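Last updated: 7 March 2026

Flusby Resource Center Opens Tabletop Storage Lending Program

By Staff, Binatier Community News

The Flusby Resource Center has expanded its household lending collection to include small storage furniture, the center announced this month. Residents of Flusby and the Eno district may now borrow tabletop shelf units, baskets and drawer inserts for up to 7 weeks at no charge.

The collection opened with 300 items. Many were transferred from the former Chukwu Street office when it closed, and the remainder were purchased through the center's annual equipment budget. Borrowers must hold a current center card and present proof of address at the time of their first loan.

According to the center, the program is intended for households that are moving, sharing a room or setting up a temporary work area. Staff noted that requests for storage items rose during the past year, when the center recorded 561 inquiries on the subject. Most concerned kitchens and children's rooms, where floor space is limited and a unit must stand on an existing table or counter.

The shelf units available for loan are open at the front, with light tan wooden shelves set in a thin black metal frame. Fine mesh panels enclose the sides and back. Plastic baskets are lent separately and may be placed on the lower shelf to hold small items such as stationery, seasoning packets or sewing supplies. Borrowers may request one basket for each shelf. 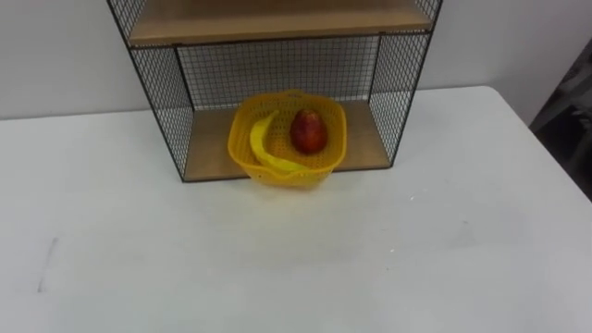

Loan Terms and Returns

Units are issued fully assembled and should not be taken apart during the loan period. The center asks that they be placed on a level surface, against a wall where possible, and that heavier items be kept on the lower shelf. Units are for indoor use only.

Items should be wiped clean before they are returned. Returns are accepted at the rear entrance of the center during regular hours. Shelf units may not be left in the book drop or outside the building. A loan may be renewed once if no other household has requested the item. Renewals can be made in person or by telephone.

Lost or damaged items will be charged at replacement cost. Normal wear, including light scratches on the wood, will not result in a fee.

The center's full lending collection, which also includes folding chairs, hand tools and small kitchen appliances, now stands at 1107 items. A printed list is available at the front desk. Residents who wish to donate storage furniture are asked to contact the center before bringing it in, as space for incoming items is limited through the end of March.

The Eno branch does not keep shelf units on site. Cardholders who use that branch may place a request at the counter and will be notified when the item is ready for pickup.

Sign up for the Binatier Community News newsletter to receive local updates by email. You may unsubscribe at any time.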